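4.2 生け込み工程における作業配分の変化

対象としたTostivby社の花卉加工部門では、従来、花材の選別、水揚げ、生け込み、検品を一人の担当者が通して行っていた。双腕ロボットの導入後は、生け込みのうち茎の把持と花器への挿入を機械側に移し、花材の配置と仕上がりの判定を人に残した。作業台上の構成を図3に示す。花材は花器の左右に寝かせて置き、両腕がそれぞれの側から接近する。

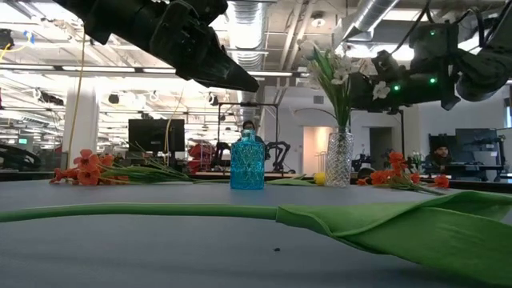 図3 生け込み作業の構成。中央右寄りの透明な花器に白い花、その左右の台上に橙色の花束を配する。

導入後の266件の作業記録を分析した結果、担当者の介入は127件で生じていた。介入の内訳では茎の向きの修正が最も多く、葉の重なりに起因する把持位置の補正がこれに次ぐ。花器の転倒による中断は5件であった。

聞き取りには担当者29名が応じた。手首の負担が軽減したとする回答が多い一方、待機と監視の時間が増え、作業の区切りを自分で決めにくくなったとの指摘も複数得られた。Dahlgrenは、経験の浅い担当者が挿入の手順を習得する機会の減少を課題に挙げている。同部門では11月から、一部の注文を手作業に戻す輪番制を試行した。輪番の対象者では介入の判断が早まる傾向がみられたが、注文内容の偏りを統制しておらず、効果の推定は次節の混合モデルによる。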